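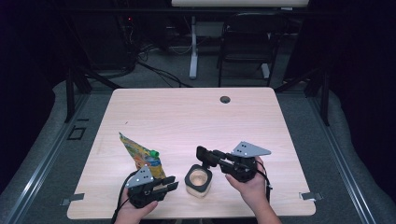
September, bench notes, Sundard handheld kit (the pair), loan set from Wendt

10.40. Carried on from yesterday's page. Kit is on the rail table again, both clamps nipped up, carpet side. Table doesn't creep now.

Task for today: pouch and cup. Drink pouch with the green screw cap, cream cup with the black rim. Pick pouch by the cap end, bring it over the cup, lay it back down. Then the other hand moves the cup. Boring but it's what Bretska asked for and it's what they'll judge the quote on.

Quote as it stands: 600 per month for the pair, 4 month minimum, support by email only. Helmut Haberkorn wants to know if that includes spare finger pads. Can't find it in the paperwork. ASK WENDT.

Grippers first. Weight ok for the first stretch, then the wrists know about it. Left is worse for me than right, no idea if that's the unit or my arm. Swap them over tomorrow and see. Trigger pull is nice, light at the start and firm at the end, much better than the Cerkwood pair we had in spring.

Fin plates. The silver triangles on top get in my own line of sight when I come in low. With the pouch lying flat the left plate sits over part of it and I end up leaning to see the jaws. Tall people won't mind. Could the plate go further back? There are holes in it already but I don't have a drawing so not touching it on a loan set.

Cables: one per hand, trailing off the near edge. Ran 20 goes before lunch and snagged the left one on the corner bracket twice, both times pulling back too fast. Velcro strap at the elbow would do it. Wendt sell a sleeve, price not listed, naturally.

Pouch notes
- cap is a good grip, body is not. Body folds and slides out.
- full pouch only. Tried a half empty one last week, useless, just flops.
- pointing the spout toward me at the start is easier than away. Keep start position the same for everyone or we can't compare anything.

Cup notes
- round corners, jaws want to ride up it. Come in from behind and slightly above then drop. Straight in from the side knocks it.
- rim pinch works as well but looks fiddly, wouldn't show that to Bretska.

13.15. Software side. Pairing took two tries after lunch, left unit showed up as right. Restarted, fine. Saving is quick. The session list sorts by name and not by time, daft, so number your takes with a leading zero or you'll be hunting for them.

Second batch, 24 goes, no snags with the cable taped to my sleeve (masking tape, ugly, works). One bad one where I squeezed too hard and lost the cap end. Marked bad, kept.

Compared with Cerkwood: theirs was cheaper and the jaws opened wider, but the play in the fingers was awful and we sent one back. Sundard fingers have no slop that I can feel. I'd take this over the Cerkwood even at the price, provided pads are included and we can get out of the minmum term.

To do
pads + sleeve price, Wendt
swap left / right, same task
get Helmut to do a batch, his hands are bigger
ask if fin plate can be moved or swapped for a shorter one
order more pouches, same kind
write up for Bretska, one page max, leave out teh pairing thing unless it happens again

16.50 packed up, both units on charge shelf, tape still on my sleeve.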